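Home Syllabus Readings Handouts Contact

Parkemthorpe Evening Program
Early Modern Atlantic History, Handout 6
Privateering commissions and the port economy of the Caribbean, to 1681
Notes prepared by Kazuhiro Nomura

1. Terms

A privateer sailed under a written commission, usually called a letter of marque, issued by a government or by a colonial governor acting for one. The commission named the ship, the captain and the enemy whose shipping could be taken. A captain who took ships without a commission, or outside its terms, was liable to be tried as a pirate. In practice the line moved with the state of relations in Europe, and news of a peace could take months to cross the ocean.

"Buccaneer" is a looser word. It first referred to hunters on Hispaniola who smoked meat over a wooden grill (French boucan), and was later applied to raiders in general. In written work, use it only where the source does or where the legal status of the crew is unclear.

"Prize" means a captured vessel together with its cargo. A prize was supposed to be brought before an admiralty court, which decided whether the capture was lawful. Until the court condemned the prize, the captors had no clear title to anything in the hold.

2. Dividing the proceeds

Most crews sailed on the rule of "no prey, no pay." Fixed charges came out first: the carpenter's fee, the surgeon's fee and the cost of his medicine chest, and compensation for wounds. Exquemelin gives a scale for wounds in which the loss of a right arm was paid at a higher rate than the loss of a left. What remained was divided into shares. The captain drew several, the ordinary seaman one, and a boy half of one.

Where the voyage was commissioned, the Crown and the Lord Admiral also had claims on the prize. Governors took fees for the commission itself. These fees explain a good deal of official tolerance and should be kept in mind when reading governors' letters home, which tend to present privateering as a matter of defense only.
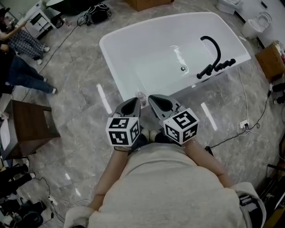 3. What a port supplied

A raiding port needed deep water close to shore, a place to careen, and merchants willing to buy in bulk. Careening meant heeling the ship over in shallow water so that one side of the hull could be scraped and sealed. Shipworm was a constant problem in warm water, and a neglected hull could be lost in a few seasons.

Merchants bought prize goods at a discount and resold them to London, to New England or, quietly, back to Spanish buyers. Hides, indigo, cacao and cloth were easier to sell than plate, which drew attention. Mészáros argues that the resale trade was worth more to the port towns than the raids were, and that the decline of privateering was led by merchants who wanted steady contraband trade with Spanish ports. Sotska disagrees and puts more weight on pressure from London. Both readings are in the course packet. Compare Mészáros, p. 99, with Sotska, p. 283, where they use the same customs entries and reach different results.

4. Legislation and enforcement

The Treaty of Madrid committed both crowns to withdraw commissions. Enforcement was uneven. The Jamaica Assembly passed an act against privateers and pirates, which received royal confirmation in 1681. It treated service under a foreign prince without license as a felony. Some crews accepted pardons and took up planting or logwood cutting. Others moved to French commissions at Petit-Goâve.

Note that a pardon covered past acts only. Several men who accepted one were later charged for voyages made afterward.

5. Reading for the February session

Exquemelin, Part Two, first 40 pages (any modern English edition).
Mészáros, chapter on resale and credit.
Sotska, chapter on instructions to governors.

Scans are on Netlow under the course folder. Bring a one-page summary of the disagreement in section 3, with page references. Summaries without page references will be returned unmarked.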